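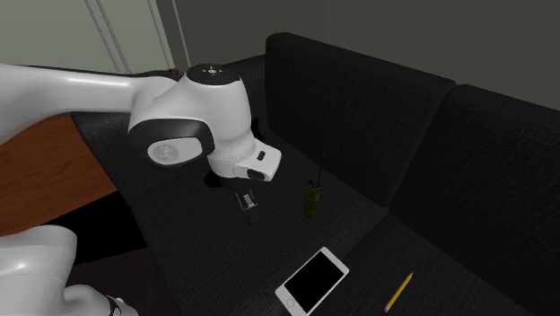 Sofa

A sofa, also called a couch or settee, is a long upholstered seat with a back and usually with arms, made for more than one person. It is found in living rooms, waiting rooms, hotel lobbies and offices. Some kinds can be turned into a bed.

Name

The English word comes through French and Italian from Turkish and goes back to the Arabic suffa, a bench or raised ledge spread with carpets and cushions. It was in use in English by the seventeenth century, at first for seating of this kind in eastern countries. "Couch" comes from the French coucher, to lie down, and once meant a piece of furniture with a single raised end. "Settee" is generally linked to the older "settle", a wooden bench with a high back. In Britain the choice between sofa, settee and couch varies by region and by age, and the trade mostly uses sofa.

Construction

Most sofas are built on a frame of hardwood, softwood, plywood or metal. Joints in wooden frames may be dowelled, glued, screwed or stapled, and corner blocks are added where the load is greatest. The seat is carried on springs or webbing. Coil springs tied by hand are the oldest form still in regular use and take the most time to fit. Serpentine springs, which are lengths of steel wire bent into a wave, run from front to back and are common in factory work. Elastic webbing is used in lighter and cheaper models and tends to slacken sooner.

Cushions are filled with foam, fibre, feather or a mixture. Foam keeps its shape and needs little care. Feather is softer and has to be shaken out often. Many makers wrap a foam core in feather or fibre to get some of each. In a fixed-seat sofa the padding is built into the frame and cannot be turned over, so wear shows first along the front edge.

Covering

Covers are made of woven fabric, leather or coated cloth. Wool, cotton, linen and polyester are all used, alone or blended. Resistance to wear is often given in rubs, measured on a test machine that rubs the cloth until threads break. Loose covers can be taken off for washing or dry cleaning. Dark greys and browns hide marks but show pale pet hair and lint, and strong sunlight will fade most dyed cloth over time.

In the United Kingdom, domestic upholstered furniture is subject to fire safety rules first made in 1988. These cover both filling and cover materials. Furniture made before 1950 is exempt.

Types

The Chesterfield has rolled arms level with the back and deep buttoning. The Lawson has a back lower than a person's shoulders, low arms and loose cushions. The camelback has an arched back and exposed legs. A sectional or corner sofa comes in separate pieces which are joined together. A loveseat seats 2 people. Sofa beds fold out on a metal frame or drop flat at the back, the second kind being known as a click-clack.

The Plerkusura collection

The furniture museum at Plerkusura holds 941 catalogued pieces of seating, of which 90 are sofas and settees. The core of the collection came from the workshop of Amissah, an upholstery firm that closed after 3 generations of family ownership. It includes pattern books, spring-tying tools and a set of half-finished frames kept for training apprentices. The museum's catalogue of sofas, compiled by Rodica Cozma, was published on 2 May 2019. It groups the pieces by method of springing, with an appendix on repairs and later re-covering. The upper gallery closes each July for cleaning of the textiles.

Care

Loose cushions should be turned and swapped from side to side every week or so. Dust is removed with the soft brush of a vacuum cleaner, working along the weave. Spills are blotted from the outside inwards with a white cloth. Leather is wiped with a barely damp cloth and kept away from radiators. Creaking usually comes from a loose joint or a spring rubbing against its clip, and both can be reached by removing the cloth stapled under the frame.

See also

Armchair
Chaise longue
Daybed
Ottoman
Upholstery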